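Two Arms and a Chest of Drawers
Speaker notes, March meetup at the Trellel workshop
Talk length 40 minutes, questions after

Opening (keep this loose)

Good evening, and thank you all for coming down the stairs with your coats and your cake. I know most of you from the Thursday-ish crowd, whatever day it happens to land on, but for the new faces: I build things slowly, and for the past while the thing has been Terko. Terko is a pair of arms on a table that puts groceries away. Or into a tray, or into a drawer, depending on how ambitious we feel that evening.

Say thank you to Yuxi Jia here, before I forget like I did last time. She wrote nearly all of the motion code and she fixed the part I wrote. Asuka Imai made the cabinet. She's in the second row, so make her wave.

How it got going

I wanted something that would unpack a shopping bag for my aunt, who has bad wrists and a very firm opinion about where the crackers go. Tell the cracker story if people look awake. If they don't, skip right to the table.

The first version was one arm clamped to my kitchen counter. It could pick things up very nicely and then it had nowhere to stand while it opened a drawer, and whatever it was holding had to be put down first, usually on its side, usually near an edge. Yuxi watched this for an evening and said, well, how do you do it? And of course I do it with two hands. So that was the end of my budget for the year.

The spreadsheet says 2,669 dollars on top of the arms themselves, and that covers the table, the power supplies, the cabling and a truly silly quantity of connectors. People always ask, so I'll just read the number out and move on.

The layout (picture goes up now)

Leave this one on the screen for a good while, since everything in the next part refers back to it. Point with the stick, the laser doesn't show on this wall. 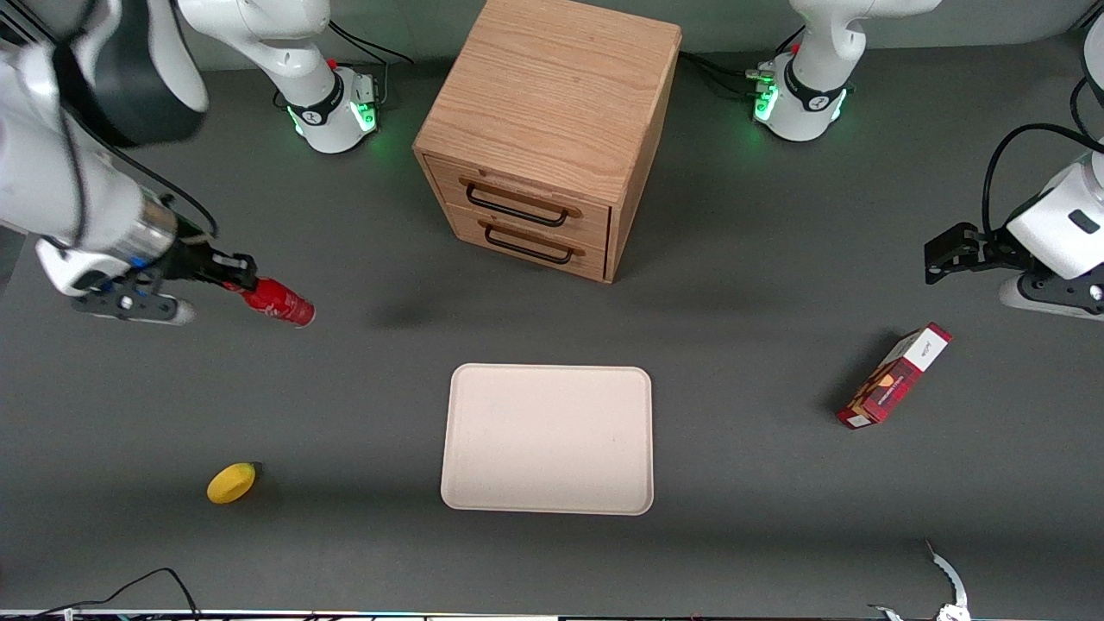

The Terko table: can in one gripper, tray in front, cabinet between the two bases.

Start with the bases. We moved them more times than I care to admit. Close together, the elbows got into arguments. Far apart, neither arm could do much in the middle, and the middle is where all the interesting work happens. Where they are now, both can get to the tray, and the cabinet sits between them where either one can go for a handle.

Then the can. Everybody loves the can, it's red and it's shiny, and it's a good deal harder than the lemon. A lemon forgives you. You can close on it a little crooked and it settles in. A slim can held crosswise wants to be gripped square, and if you're off by a hair it starts to roll out of your fingers as soon as you lift. We spent most of one winter on that. Yuxi's fix was to close slowly, stop, nudge the wrist, and close again. It looks like a person picking up a hot potato, and I've grown very fond of it.

The snack box is there for a different reason. It lies at an angle on purpose, and we change the angle every run, so that the planner can't get lazy. It used to come at every box as if it were lined up with the table, which in my aunt's kitchen would be true of exactly no boxes.

Mention the pale tray. We tried a deeper bin early on and the fingers kept bumping the wall. The low rim was Asuka's suggestion and it took her all of ten seconds.

The cabinet

Hand over to Asuka if she's willing, otherwise do it myself and let her correct me.

Two drawers, wood, with those black loop handles hanging under the rails. The loops are the important bit. Our first drawers had round knobs, and a two-finger gripper on a round knob is a sad thing to watch - it pulls, it slides off, it pulls again. A loop gives the finger something to hook behind. We still miss it sometimes. In our last long session we ran 60 drawer openings and 18 of them needed a second try, mostly on the lower drawer, where the arm has to reach down and the wrist runs short of room.

Somebody will ask whether we waxed the runners. Yes. Use candle wax, go easy on it, and do it again when the weather changes.

Things I would do differently

Route the cables before anything else. I did it last, and I've paid for it ever since. A cable with too little slack tugs at the wrist, and one with too much gets itself dragged across the work. Leave a loop over each joint and then move the arm through its whole reach by hand, slowly, with the power off, and watch.

Put the stop button where the person standing closest can slap it without looking. Ours started out behind the monitor. (Pause here, let them groan.)

Keep a paper notebook. I have logs going back to the kitchen counter and I never open them, but the notebook I read all the time. Half of Yuxi's good ideas are in there in my bad handwriting.

What comes next

Both arms working at once, one holding the drawer open and the other putting things in. We can do it at a crawl. Speeding it up means each arm knowing where the other one's elbow is going to be, and that's the part Yuxi will happily talk about until the building closes.

Then soft things. Bread, a bag of spinach. I've no idea yet.

If there's time, bring up the people who want to copy the table. Drawings are in the folder by the door, please take one, and write your name on the sheet so I know who to pester for photos of yours.

Questions. Repeat each one out loud before answering, the back row can't hear over the heater.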